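A visit to the Tristudex open day in Brollby

The building in Brollby has no big sign, only a door with the name Tristudex on it and a bell. I came at two in the afternoon, when the first group was leaving and the second was not yet there. So I had the head of the handling team almost alone for an hour. She asked me not to print her name, as the work belongs to eleven people and she did not want to stand in front of them.

I asked first why a company of this size makes an open day at all. It costs a working day, and a competitor can walk in like anyone else.

"They do walk in," she said. "I recognized two of them this morning. But also the parents from the school came, and the man from the bakery, and they ask better questions. One woman wanted to know who is responsible when the robot drops a glass. We talked about this a long time and I did not have a complete answer."

The team moved here from Ashby in September. In Ashby they had one room over a garage, and every heavy thing had to be carried up the stairs. Now everything is on the ground floor. The project that visitors come to see is called Basska, and its aim is modest when you hear it: a robot that can tidy a table in a normal home. The people do the task first, many times, with tools held in the hand, and the recordings are used later to teach the robot.

"We wanted 1,000 recordings before the summer," she told me. "We have 1,492 now, and I would throw away a part of them. In the beginning we were too fast. A person who is paid to pick things up wants to be good at it, and good means quick. For us it is better if the hand is slow and a little boring."

I was allowed to try. The handle is heavier than I expected, and after a few minutes my thumb was tired. You close the fingers and you wait for the feeling of the object, but the feeling does not come in the way you know it from your own hand. I dropped a spoon three times. A boy next to me needed one try. She told me that this is normal — children do not think so much about it.

How long does one session take? "We stop after 90 minutes, also if the person says she is fine. After this the mistakes begin, and then we would teach the mistakes."
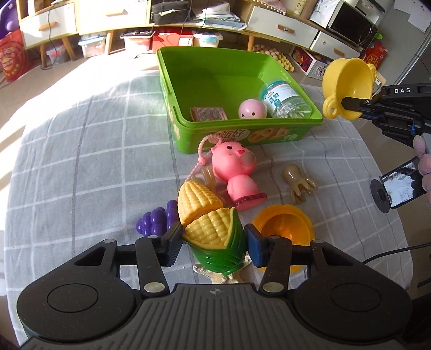
The choice of objects was the question I had prepared the longest, and she was happy to get it. For the first months the team used only blocks, because blocks are easy to describe and easy to put back. Then a colleague said that no kitchen table in the world looks like this. Now they mix the shapes as much as they can. A plastic corn cob is smooth in the husk and full of small bumps in the kernels, so the rubber tips meet two surfaces on one thing. Grapes are round everywhere, and an octopus has arms that go in all directions. "With the octopus, you have to decide where to hold it," she said. "Two people will decide differently, and we want both."

I asked if toys are not too easy, compared with real food. She agreed only in part. A real tomato becomes soft and must be bought again, and a toy has the same weight tomorrow. Real food is planned for the winter, and she expects that it will be a dirty season.

There was one more thing I wanted to know, and it was about work. Some visitors had said at the coffee table that such a machine takes the job from somebody. She did not make it small. Her mother cleaned offices in Ashby for 21 years, and she thinks about her often.

"My mother would ask me if it can do the stairs," she said. "It cannot do the stairs. It cannot do the bathroom. Today it can put some things from a table in a box, if the light is good. I tell this to every group, and a few of them are disappointed."

At three the bell rang and the second group came in, with wet umbrellas. She went to find more chairs.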